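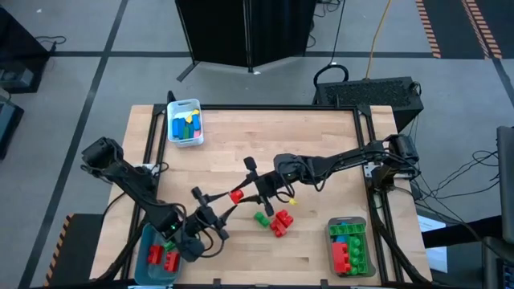 Toy blocks on a light wooden tabletop, with a small red one up in the air.

2023-05-08

So I finally did it. I went through the toys. All of them! If you've been reading for a while you know I've been threatening this since last July, when I stepped on something pointy on the way to the bathroom at night and said a word my daughter then repeated to my mother-in-law (sorry again, Mom).

My plan was simple and, looking back, a bit much. Everything came out of every closet, bin and basket and went on the living room floor. Then I sat down in the middle of it with a coffee and wanted to cry. My friend Savita Katiyar had warned me about doing it all in one go. She does one shelf a night, with the TV on, and her house looks lovely. I am not a one shelf a night person. I either clean nothing or I take the doors off the closet.

Blocks were the worst. We had three different kinds, all mixed up, from two sets of grandparents and a yard sale. I tried sorting by color first because it looks so pretty on other people's shelves, and my kids wrecked it in under an hour. They don't care about color, they care about size! The big chunky ones are for towers and the little ones are soup. (Everything small is soup at our house. Buttons, beads, dry pasta, my earring.) So now there's a tower bin and a soup bin and it has held up for 14 days, which is a record for us.

A few people asked about the bins on my last post. They're the low clear ones from Sukgate, no lids. I bought lids the first time and they ended up as sleds for stuffed animals, so save your money. I do wish they came a little wider. The shelf is the same old one from our apartment, turned on its side, and my husband screwed it to the wall after our son tried to climb it.

The puzzle situation I'm less proud of. I had this idea that I'd check each one for missing pieces before giving any away, and I got through two of them. The second was the 1,000 piece lighthouse that Florence Pelletier gave us when we moved in, and it took me and my husband most of a week of evenings and we had to eat dinner on the couch. It's all there, Florence! Every piece! I'm keeping it. The rest went in a bag with a sticky note that says "maybe complete" and I've made my peace with that.

We ended up with four big bags to give away and one very full trash bag of broken stuff. The kids were fine about nearly all of it. My daughter fished out a plastic horse with three legs, and that horse now sleeps on her pillow, so what do I know.

Next up is the art cupboard, and I'm scared of it. There's a glitter jar in there that I'm pretty sure has been open since Christmas. If you have a way to store kids' drawings that doesn't involve keeping every single one in a box under the bed, please tell me in the comments, because the box is full and so is the bed.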